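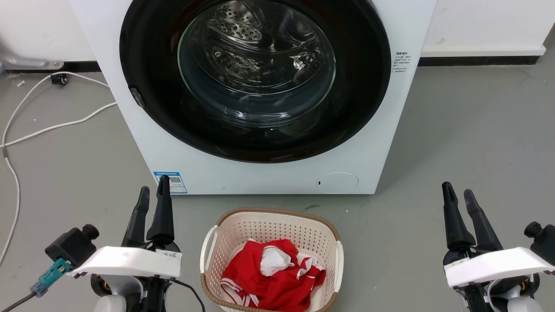

Okay, floor rules for home robots, a thread. I've spent most of August rewriting ours for the Karwood test room and I have opinions. The one I fight for hardest is the start position. Both grippers open, fingers up, basket between them, washer straight ahead with the door shut. Every run begins like that or it doesn't begin. If the basket is off to one side, you fix it and start over (yes, even at the end of the day).

Next up, cords. See that white cable looping across the floor on the left, toward the machine? Our old rule said "keep the area tidy," and I could drive a truck through that. The new one says any cord on the floor gets taped flat or moved behind the appliance before the arms are powered. Same wording for everybody, no judgment calls.

The stop button. One person holds it, that person does nothing else. No phone, no notes, no chatting with me about lunch – I'm the worst offender here and I know it. Swap every 12 runs, write down who had it.

Laundry! We had a long argument with the Clakmont folks over whether the pile should be folded in so the runs are easier to compare. I say leave it in a heap. That red and white bundle is how clothes look in my house, and a rule that only works on neat laundry is a rule for somebody else's house.

Speed limits: slow within arm's reach of a person, slow near glass, slow near anything with a latch. Ena wanted three different numbers for those. We went with a single number and I haven't missed the other two.

Logs. We're at 344 runs under the new sheet, and the column I read first is "what did you change." If it's blank and the result is weird, the run gets tossed. Harsh, but I got the idea from the Rätsep checklist and I'm keeping it.

Full sheet is 8 lines long and fits on one page, taped up at eye level by the door. If yours is longer I'd love to see it, especially the parts about cords. Still not happy with my wording there.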